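From: Rogelio Maglaya
To: ekus-users
Subject: Re: [ekus-users] Segmenter drops items seen through clear plastic

Tùng Mạch wrote:

> We are on the June build of Ekus with the default segmenter. Opaque
> items are fine. Once they go inside a clear bag, the planner gets either
> one big blob for the whole bag or nothing at all, depending on the
> confidence cutoff. Lowering the cutoff gives me masks on the glare.
>
> Has anyone got this working without a second camera? Also, is the
> depth filter meant to run before or after the mask merge? The docs
> say before, the launch file says after.

Hi Tùng,

The launch file is right and the docs are wrong. The filter moved after the merge when the Prinby backend went in, and the page was never updated. I'll send a patch for it.

On the bags, yes, we see the same thing. Depth on clear film is not usable for us. Part of the surface comes back as the table behind it and part comes back as holes, so the depth filter throws out the contents along with the bag. We stopped trying to fix the depth and changed what we ask the segmenter for.

We now run two passes. The first one looks for the bag only, color image, no depth. The second pass runs on the crop from the first with the cutoff lowered, and anything it finds is stored as a child of the bag. The planner is not allowed to pick a child directly. It can only plan a grasp on the parent, and it uses the children to decide which parts of the film to stay away from.

The training data for both passes comes from handheld gripper demos with a head view. The setup looks like this:
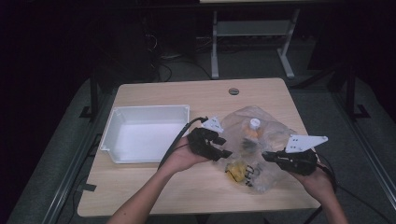
Head view, both grippers near the bag, tray to the left.

The small bottle with the white cap is the easy one. The yellow item usually gets a mask too. Dark items are where we lose the most, and two dark things close together tend to come out as one. The folds still give us false masks. What helped was dropping any child mask that does not hold its place relative to the bag over 13 consecutive head frames. Glare moves when the head moves, and the contents mostly stay put. If your camera is fixed this won't do anything for you.

We labeled 3,189 frames for the first pass and held out 522 for testing. I don't have numbers for the second pass that I would want to post yet. The labels for the contents were done by two people who did not agree on where an item ends when it is under a fold, and I need to go back over those.

Config changes against the default:

segmenter.passes = 2
segmenter.use_depth = false
merge.keep_children = true
planner.allow_child_grasp = false
tracker.min_stable_frames = 13

Note that keep_children is ignored without any warning if you still have the old Lò tracker loaded. Check the startup log for which tracker it picked. I lost an afternoon to that.

One open problem. When the bag is lifted the contents slide, and the stored child positions are wrong from then on. At present we clear all children when the gripper closes and run both passes again after the place. It is slow, and it means we have nothing useful during the move. If anyone on the Sekwood branch has tried updating them in flight I would like to hear how it went.

Tùng, can you send one of your bags of logs with the glare masks in it? A short one is enough. Please leave the raw color topic in.

Rogelio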